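**Subject:** Re: [galtwood-makers] Proposal: move the whole group to the Robles booking system

On the list, someone wrote:

> We had a good chat with the people at Robles and I think we should just do it. Their system handles bench bookings, door codes and fees in one place. Dundunura moved over in September and they say empty slots are down by a third.
>
> Cost is £900 for the first year, which covers all 24 benches. After that it drops. They need a yes from us by the end of the month to hold that price.
>
> It would mean no more paper sheet, no more double bookings, and people could book from their phones. Any objections?

One or two, yes.

I'm not against booking online. I used the Trevico calendar at my last workshop and it did the job, apart from a spell when it thought we were all an hour ahead. What I'd like is a bit more than a sales chat before we hand over £900.

Start with the double bookings. I went back through the sheets in the folder by the door and found 4 clashes since the spring. Two of those were the same member writing on the wrong page. The others were sorted out by people moving one bench along. I don't call that a problem worth £900, and I'd like to hear from anyone who lost an evening's work to it.

Then the empty slots. Down by a third from what? Dundunura put their opening hours up at the same time, and they stopped letting people hold a bench for the whole week. Either of those would shift the numbers with a pencil and a bit of card. If they have figures from before and after, could we see them? I did ask on their list and got a link to the Robles website.
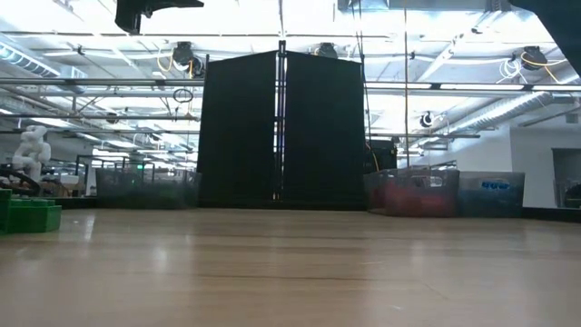 The price bothers me too. "After that it drops" – to what? I looked for a second-year price and could only find a form asking for my phone number. And a deadline at the end of the month is what double glazing firms do. If it's a fair price now it should be a fair price in six weeks.

There's also the matter of who can't or won't use it. At least 20 of us still pay by cash or cheque, and a fair few don't have a phone that would run the thing. Last time we tried something like this (the tool loan app, if you remember) half the group went on using the notebook, so we had two lists that didn't agree and a missing bench grinder.

And door codes. I don't much like the idea of our front door depending on somebody else's server. What happens when the broadband goes off, as it does every time it rains hard in Galtwood? The reply I had off-list was "it's very reliable", which didn't answer the question.

What I'd suggest is this:

- ask Robles for a free month on four benches, no door codes
- keep the paper sheet going for the rest
- get the second-year price in writing
- find out how we get our data back if we leave

If they say no to a free month, that tells us something. If they say yes and it works, I'll vote for it and buy the biscuits.

Could whoever spoke to them also post the terms to the list? All I've seen so far is the leaflet – and the leaflet has a stock photo of a yoga class on it.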